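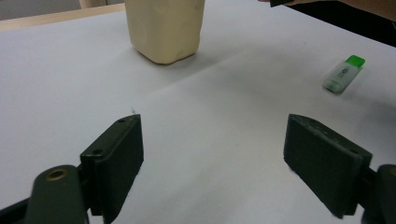 Figure 7.1 Dark green against a white table surface.

Chapter 7
White Is Never Just White

Last updated 26 May 2022

I painted my first apartment white in April and hated it by dinner. The paint chip had looked so clean in the store! On my north wall it went gray, and by the kitchen window it turned a sort of weak butter color, and I'd bought enough for the whole place (179 dollars, thank you very much).

So this chapter is about white, and what other colors do to it. White paint bounces back most of the light that lands on it, and that means it picks up whatever is nearby: a red rug, a lawn outside, the bulb over the sink. My old teacher Yesenia Pacheco made us carry a sheet of plain paper from room to room and write down the color we saw, leaving out the word "white." I still do it with new clients and they still groan.
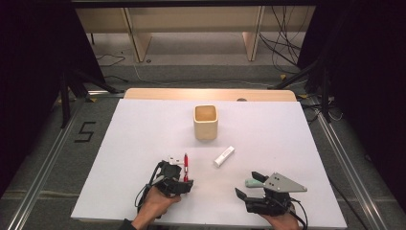
Shadows are the next place to look. Most of us would call a shadow gray, but set something pale down under a window and look again – you may find blue in it, or a little brown if the lamp is on too. We'll mix those grays ourselves in Section 7.2, along with creams, which are trickier than they sound.

Before you read on, pick one wall and look at it for 30 seconds in the morning and again at night. Jot down both colors. You'll need your notes for the first exercise.

Shares: 30 | Comments: 2

Related chapters
Chapter 6: Choosing a Bulb
Chapter 8: Small Rooms, Dark Walls
Appendix B: Reading a Paint Chip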